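Flirnach High Street Shops Project
Progress report to the Elow Fund

Hello again, and thank you for your patience while I got this together. It was meant to reach you before the Christmas rush and then, well, there was a Christmas rush. I've tried to cover everything on your form, but in the order it makes sense to me.

The short version is that the click and collect side is going better than I'd hoped, the shared loyalty card is going worse, and the money is more or less where we said it would be.
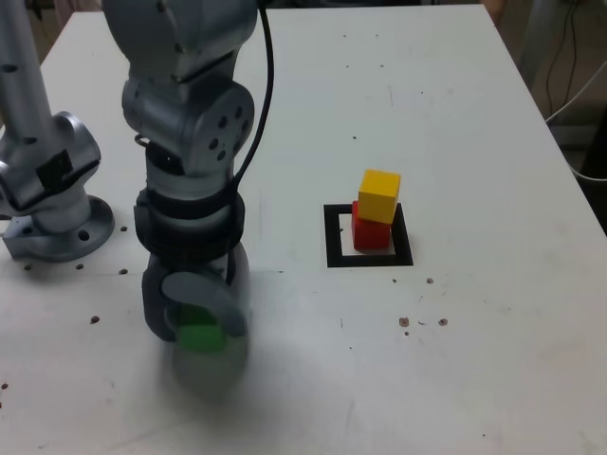 Posted by: Project Manager, Flirnach High Street Shops
02/01/2025

Click and collect first. We now have 18 shops on the joint website, against the 20 we promised you. The two missing ones are the butcher, who wants to wait until his new till is in, and the wool shop, which has changed hands. I've had a good chat with the new owners and they're keen, so I'm hopeful (they've already asked for the window stickers, which I take as a good sign!).

The collection counter in the old Pilkington building opened on time and people like it. You order from as many shops as you want, everything comes to the one counter, and you pick it up on your way home from work. We stay open until 7 in the evening, and that last hour is by far the busiest. Our best week before Christmas brought in 104 orders. A lot of those were gift boxes with bits from several shops in them, and I'd love to do more with that idea in the spring. 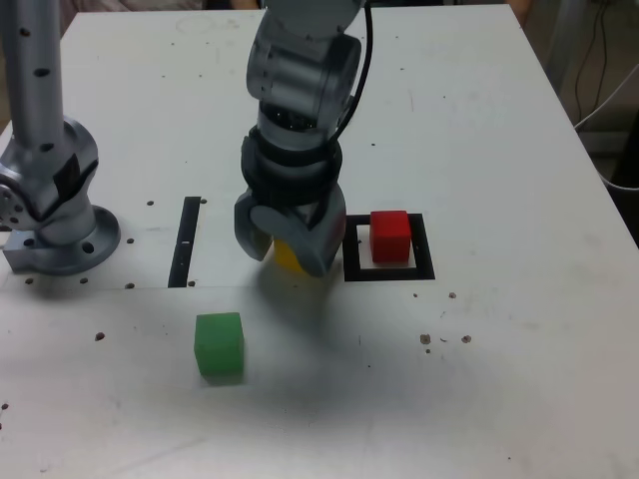 The trouble with a busy last hour is that it's also when the shops are cashing up, so late orders sometimes don't get walked over in time. We had a few cross customers in the run-up to Christmas and I don't blame them. From this month the cut-off for same-day collection moves to mid-afternoon, and the website will say so in large letters at the top of the basket page instead of in small ones at the bottom.

Now the loyalty card. Lasalau, who supply the card system, have been helpful on the phone, but the readers don't talk to the older tills and half our shops have older tills. Some owners have gone back to stamping paper cards, and I can see why. I'd like to pause the card until April and spend the time finding out what people want from it - I suspect it's money off at the café and not a lot else. 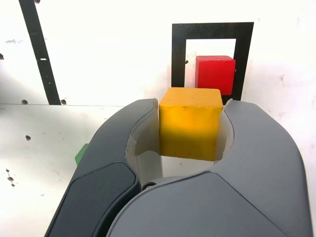 Stock is the other thing I said I'd report on. The toy shop has been our guinea pig for putting live stock levels on the website, and it's been fiddly. Simple things are the worst. Take coloured wooden blocks: a yellow cube and a red cube are the same thing on the supplier's invoice, but a grandparent ordering online wants the yellow one and will notice if the red one turns up. So each colour now gets its own line, which means more typing at the start and fewer swaps at the counter. The gift shop will go next, once the owner has finished her January stocktake.

On spending, we're slightly over on printing and under on training, mainly down to the card business. I'd like to move the spare training money across to pay for extra evening cover at the counter. If you're happy with that, a quick email is fine and I'll change the budget sheet to match. The receipts are in the usual folder, apart from the one for the shelving, which I'm still chasing.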